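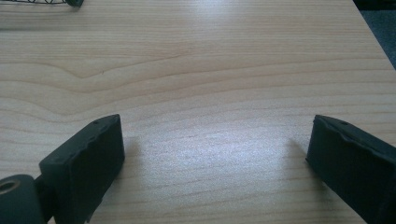

**Suha Bitar**, member, Tables and Shelves section

I have a light blond table top from Lornov, and I don't know if it is real wood veneer or laminate. The surface is smooth and the grain is fine and almost straight, but in one part the lines bend down in a shallow V, like waves. When the light comes on it, I get a big whitish shine and the grain looks pale there. I paid 384 for the table and I am afraid to use the wrong product. May I put oil on it? And how can I make the shine less strong?

**malý_dielňa**

Look at the edge from under the table. If the lines of the top continue over the edge, it can be solid wood. If you see a thin layer, it is veneer or laminate, and then you must search if the same V comes again in another place. A printed pattern repeats itself, a real one does not do this so exactly. My desk had the same wave every 16 inches, so I knew it was printed.

Please don't put oil before you know. On laminate it only stays on top and becomes sticky. I clean mine on Friday with a damp cloth and one drop of dish soap, then I dry it along the grain.

**Oltus200**

just move the lamp. I had same shine, turned the table to the window other way and it was much better. Don't sand it!! I sanded mine in December and went through the veneer in one corner, now there is a plant on it.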